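Clemcombe Tea and Coffee Words

Hello! This is a little dataset of the words people use when they talk about hot drinks - brew, cuppa, char, mash, wet the leaves and plenty more. I started it after an argument in the Garkover canteen over whether you mash tea or brew it (I say mash, and I'm not budging).

What's in it

There are 972 entries in words.csv, one per line. Each has the word, what it means, the area the person grew up in and a sentence using it. The sentences are as people typed them, so expect odd spellings and the occasional rude bit. A second file, rhymes.csv, has 223 sayings and rhymes, which I've hardly tidied at all.

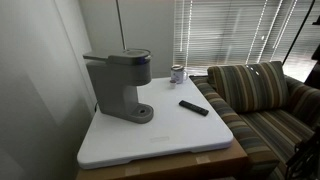 Coffee is thin compared with tea, I'm afraid. Most people just say "coffee" and leave it there, though I did get a nice run of words for the weak stuff. If you've got more, please send them!

Known problems

The area column is a mess. Some people gave a town, some a county, and one put "up the hill". I've left blanks where I couldn't tell. Anything marked "gran" in the notes column is second-hand, so treat it gently.

Version 2 moved the files into the data folder, so old scripts will need their paths changing. The encoding is UTF-8 throughout now - sorry to everyone who fought with the first version.

Using it

Do what you like with it, just mention Clemcombe somewhere. I look at the issues page most Thursday evenings.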